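The dishcloth experiment, nine months in

Saturday, September 2, 2023

Back in December I told you all I was giving up paper towels, and a few of you wrote to ask if I'd caved yet. Well, a little! I still keep one roll on top of the fridge for bacon. That's it, though, and I'm pretty proud of it.

What got me started was a receipt. I'd bought the giant pack from Drikard on a Tuesday and by the next shopping trip I was reaching for another one (we are two people and a very old dog, so where was it all going?). I dug out a stack of old cotton T-shirts, cut them into squares, and threw them in a drawer by the stove. I didn't hem them. They curl up at the edges and look awful and they work great.

The smell was the hard part. For the first 2 months I had a sour rag problem you could notice from the hallway. I tried vinegar, I tried that Lamptey powder in the purple tub, I tried boiling them in the soup pot, which I don't recommend if you like your soup pot. In the end I just started hanging each one up to dry before it goes in the hamper, and washing on hot every 3 days.

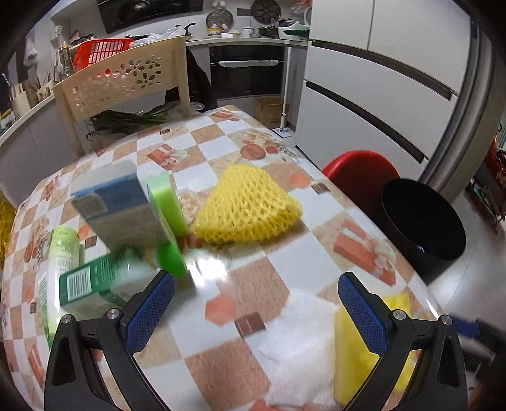
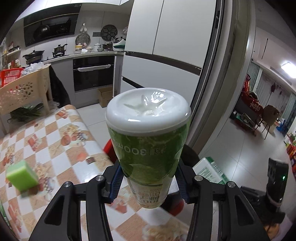
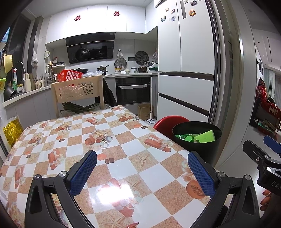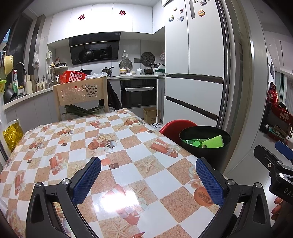

Kitchen table, checkered cloth and all.

On my last post a reader named only as Cukik wrote that I was making life hard for myself, and that flour sack towels dry twice as fast as T-shirt cotton and never pill. She hangs hers on a tension rod under the sink and swears she hasn't had a stinky one all summer.

So now I want flour sack towels, of course. Utside has a bundle on sale but shipping is almost as much as the towels, so I'm going to poke around the thrift store first. The tension rod I already bought! It fell down twice, then I wiped the cabinet walls with rubbing alcohol and it's been holding since Thursday.

Next up is napkins, and I'm going to need a better drawer.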